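Hovex 衣類ケア・収納手引書
第6章 小物衣類のたたみ方(ラグラン袖Tシャツ)

編集:Hovex 取扱説明書編集室
9月4日(日) 更新
読了時間 6分
シェア 117 コメント 6

6.1 適用範囲
本章は、収納ケース「Caden」に小さめのTシャツを収める際の標準的なたたみ方を定めるものです。襟ぐりから脇にかけて斜めの縫い目が入るラグラン袖の衣類は、肩線を目安にできないため、第5章の手順をそのまま適用しないでください。ボタン付きの衣類および厚手の上着については、第7章を参照してください。

6.2 作業面の準備
1. 衣類全体を広げられる平らな場所を確保します。専用の台は必要ありません。ベッドの上で行う場合は、毛布のしわを手のひらで軽くならしてください。
2. 作業面に糸くずや髪の毛がないことを確認します。
3. 衣類が完全に乾いていることを確認します。湿り気が残る場合は、作業を中止し、再度乾燥させてください。
4. 衣類を毛布の上に置き、襟元のギャザーやリブに指を沿わせて、ねじれを直します。
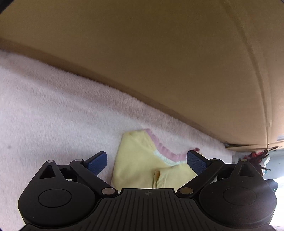
図6-1 毛布の上に置いた淡い黄色の衣類。縁に細かなギャザーが見られる。

注記:毛足のある毛布の上では、生地が滑りにくい反面、裏側にしわが残ることがあります。衣類を引きずらず、一度持ち上げてから置き直してください。

注意:ギャザー部分を強く引き伸ばさないでください。縫い糸が切れるおそれがあります。

6.3 袖の折り込み
1. 前身頃を上にし、襟を奥側、裾を手前側に向けて置きます。
2. 両袖を左右に開き、袖口まで平らに伸ばします。
3. 向かって左の袖を、前身頃の上に斜めに折り込みます。袖口は身頃の中央に向けます。
4. 折り目を上から下へ軽く押さえます。このとき、反対側の袖は開いたままにしておきます。

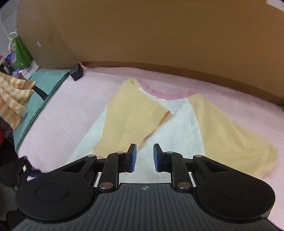
図6-2 左袖を前身頃の上に斜めに折り込んだ状態。右袖は広げたままとする。

5. 向かって右の袖を同じ要領で折り込みます。袖同士が重なる場合は、厚みが一か所に集まらないよう、袖口の位置をわずかにずらしてください。
6. 襟の形を確認します。リブが波打っているときは、内側から指を添えて整えます。

注記:身頃と袖の色が異なる衣類では、濃色側からの色移りを防ぐため、洗濯後はじめて収納する際に薄紙を一枚はさむことを推奨します。

6.4 仕上げと収納
1. 左右の脇を中央に向けて折り、縦長の形にします。
2. 裾を襟の手前まで折り上げ、さらに半分に折ります。
3. 折り山を上にして、Cadenの仕切り内に立てて収めます。
4. 衣替えの時期である11月には、いったん全点を取り出し、折り目の位置を変えてたたみ直してください。

注意:仕切り1区画に収める衣類は6枚までとします。これを超えると、取り出しの際に隣の衣類が崩れ、襟の伸びの原因となります。

仕切り板の追加については、部品表の品番373「Predasby仕切り板」の項を参照してください。

閲覧 1,036以上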